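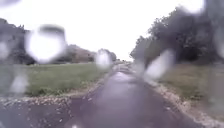
비 오는 날 자전거 출퇴근, 펜더 꼭 달아야 하나요

글쓴이: 들길왕복
2018-11-27

Fletilmont 쪽에서 Illby까지 자전거로 출퇴근한 지 2년 됐습니다. 여름에는 비를 맞아도 그냥 탔는데 11월 들어서는 등하고 엉덩이가 젖으면 오전 내내 춥습니다. 지금 쓰는 건 안장 밑에 끼우는 짧은 흙받이 하나입니다. 풀펜더로 바꿀까 하는데 타이어가 37mm라서 간격이 나올지 모르겠습니다. 길은 들판 사이 좁은 길이고 옆으로 자갈이 깔려 있습니다. 쓰시는 분들 의견 부탁드립니다.

댓글 1
체인세척중
다세요. 저는 Lustham 풀펜더 네 번째 겨울입니다. 등보다 발이 덜 젖는 게 제일 큽니다. 앞펜더에 머드플랩 긴 걸로 꼭 같이 다시고요.

댓글 2
gravel_oh
저는 반대입니다. 포장길만 타면 몰라도 자갈 섞인 길에서는 돌이 펜더 안쪽에 끼어서 드르륵거립니다. 한번은 앞펜더 스테이가 휘어서 집까지 끌고 갔습니다. 탈착식 쓰고 바지를 방수로 입는 게 낫습니다.

댓글 3
체인세척중
gravel_oh님, 그건 간격을 너무 좁게 잡으신 겁니다. 타이어하고 10mm 넘게 띄우면 돌 끼는 일 거의 없습니다. 그리고 요즘 스테이는 앞쪽에 안전 클립이 있어서 걸리면 빠집니다.

댓글 4
gravel_oh
클립 있는 제품이었습니다. 진흙이 굳어서 안 빠졌고요. 관리 잘하는 분은 괜찮겠지만 매일 타는 사람이 매일 닦지는 않잖아요. 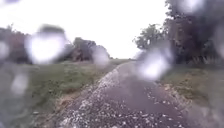
댓글 5
느린페달
글쓴이님 길이 저 정도면 저는 펜더 답니다. 흙물은 맹물하고 달라서 구동계까지 다 튑니다. 저는 펜더 없이 타다가 한 철에 체인을 두 번 갈았습니다. 다만 프레임에 아일렛이 있는지부터 보세요. 없으면 밴드로 묶어야 하는데 그건 덜렁거려서 추천 안 합니다.

댓글 6
들길왕복
답변 감사합니다. 확인해 보니 뒤에는 아일렛이 있고 앞 포크에는 없습니다. 뒤만 풀펜더로 하고 앞은 탈착식으로 가면 이상할까요? Hettiarachchi 매장에 물어보니 앞뒤 세트로만 판다고 합니다.

댓글 7
느린페달
안 이상합니다. 그렇게 타는 사람 많아요. 대신 신발 커버는 하나 사세요.

댓글 8
비오면버스
저는 그냥 버스 탑니다. 펜더에 방수바지에 신발커버까지 하면 버스비 한참 냅니다.

댓글 9
gravel_oh
뒤만 다는 건 저도 찬성입니다. 앞은 다운튜브에 끼우는 걸로 충분해요. 볼트는 200km쯤 타고 나서 한 번 다시 조이세요.

댓글 10
들길왕복
네, 뒤쪽만 낱개로 파는 데를 찾아보겠습니다. 혹시 폭 50mm 안 쓰시는 분 있으면 쪽지 주세요.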